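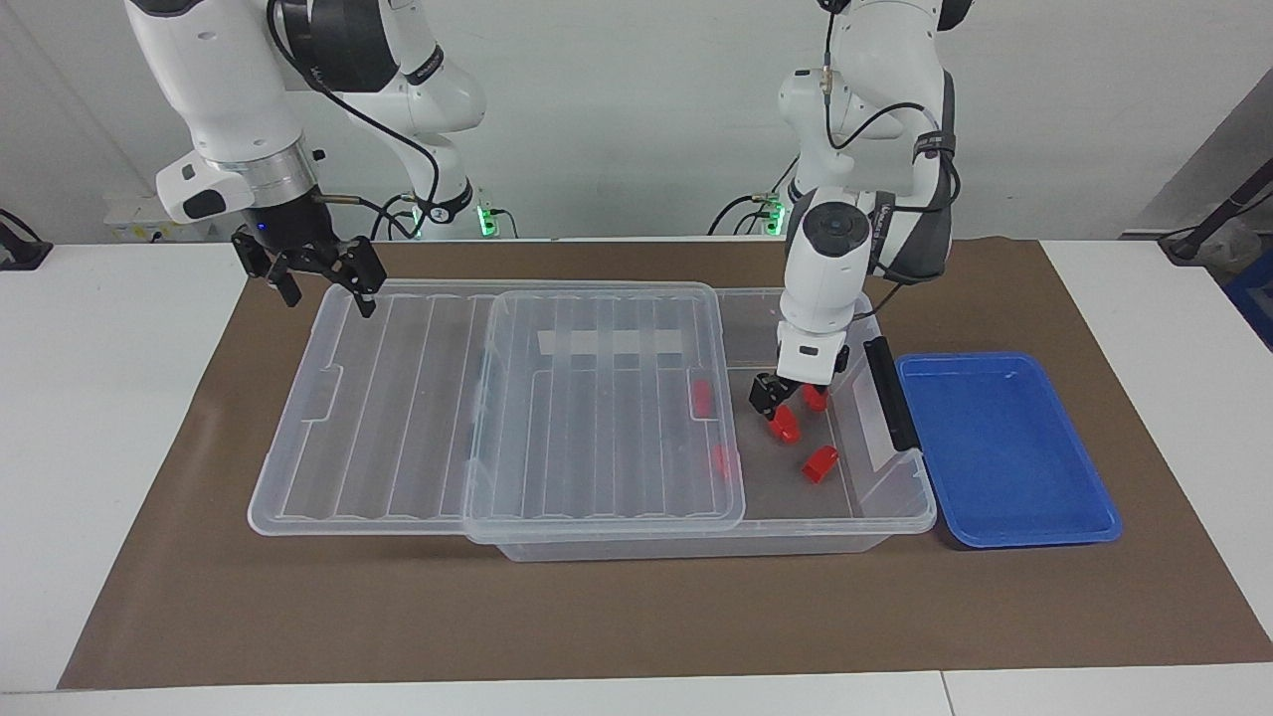 Slide 1. Two arms over the work table, brown paper down.

Good afternoon. I'm going to talk for 20 minutes about how a band changes its sound and what happens to the old songs when it does. My case is Tranier, a four-piece rock band from Dustmont. Questions at the end, please.

Slide 2. Where they started
Tranier formed at school and played fast, loud songs with very little melody. The first record, Sikder, has 13 tracks and most of them are under two minutes. The vocals are shouted all the way through. It was recorded in a rented house with the drums in the kitchen, and you can hear the room on every track.
[Play the first minute of track four. Check the volume first.]

Slide 3. The second record
Plondari took much longer to make. The guitars are tuned a little higher, there are keyboards on half the songs, and the singer sings. Two tracks have no drums at all. Some fans left at this point. Many more came in, and the band moved from back rooms to a hall that holds 3,000.
[Play the chorus of the title track, then stop before the bridge.]

Slide 4. What the set lists show
I went through 332 set lists that fans had typed up and posted. In the first year after Plondari, the old songs nearly vanish. Then they come back, usually as a block of three near the end of the night. They are played slower and in the new tuning. The shouted parts mostly go to the crowd.
Say here that fan set lists have mistakes. I dropped the ones with no city given.

Slide 5. Same song, two versions
Play both back to back. Ask people to listen to the bass. On the record it copies the guitar. Live, it carries the tune, and the guitar only comes in for the last verse.
If the sound fails, skip to slide 6 and read out the lyrics from the handout.

Slide 6. Open points
I have no good recordings from before Sikder. If anyone here taped the early Dustmont shows, see me after the session. I'm at the front desk until four, and again on Tuesday morning.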